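Section 6. Opening the Case and Working Inside

This section covers the Werari desktop tower in the black and silver case. Read it through once before you start. Work on memory, expansion cards and drives is done with the case on its side, so clear a space for it first. The table should be flat and should not rock.

Before you open the case

1. Save your work and shut the computer down from the operating system. Do not use sleep mode.
2. Unplug the power cord from the wall and then from the power supply.
3. Press and hold the power button for 10 seconds to drain what charge is left.
4. Unplug the monitor, keyboard, network and audio cables. If you are not sure you will remember where they go, put a piece of tape on each one and write on it.
5. Take off rings, bracelets and watches.

CAUTION: Never open the power supply unit. It holds a charge after the cord is out, and there are no parts inside it that you can service. If it has failed, replace the whole unit (Section 9).

Removing the side panel

6. Lay the tower down with the removable panel facing up.
7. Loosen the two thumbscrews at the back edge. They stay attached to the panel.
8. Slide the panel toward the back until it stops, then lift it straight up. Set it aside where it will not be stepped on.
9. Touch bare metal on the chassis before you reach in. Do this again each time you walk away and come back.

NOTE: Slatted tables are fine to work on, but small screws go straight through the gaps. Keep a dish or a magnetic tray next to the case.

Finding your way around

The green motherboard is in the middle, with the processor area toward the back and the memory slots beside it. The expansion card crosses the board. The power supply lies along the front side of the opening as you face it, next to the drive bays and the gray metal drive cage. Anything you are meant to move by hand during normal service is colored blue, including the drive release tab and the latch on the case lip.

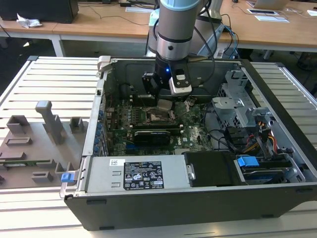
Bence Pintér wrote in to say that the earlier edition of this guide had him take out the expansion card before the memory, and that he found it easier the other way around. He also asked for a reminder to check the cables behind the drive cage before closing up, having pinched one in August. Both changes have been made below.

Replacing memory

10. Press down the clips at the ends of the module until it lifts out of the slot.
11. Hold the module by its edges. Do not touch the gold contacts.
12. Line up the notch in the new module with the key in the slot. It fits one way only.
13. Press down evenly at both ends until the clips snap closed.

Do not mix modules of different speeds. The computer may start, but it will run all of them at the slower speed.

Replacing the expansion card

14. Remove the screw that holds the card bracket to the case.
15. Release the catch at the end of the slot.
16. Lift the card straight up by its edges. Rocking it from side to side can crack the slot.
17. Seat the new card, replace the screw and make sure the catch has closed.

Replacing a drive

18. Disconnect the data and power cables from the drive. Pull on the plugs and leave the wires alone.
19. Press the blue release tab and slide the drive out of its bay.
20. Fit the new drive the same way up and push until the tab clicks.
21. Reconnect both cables.

Closing the case

22. Check for loose screws.
23. Look behind the drive cage and move any cable that could be caught by the panel.
24. Lower the panel, slide it forward and tighten the thumbscrews with your fingers.
25. Stand the tower up, connect the cables and plug in the power cord last.

If the computer beeps and does not start, shut it down, unplug it and reseat the memory. If the screen shows code 361, a drive cable is not fully connected. For other codes, see the table at the end of Section 9.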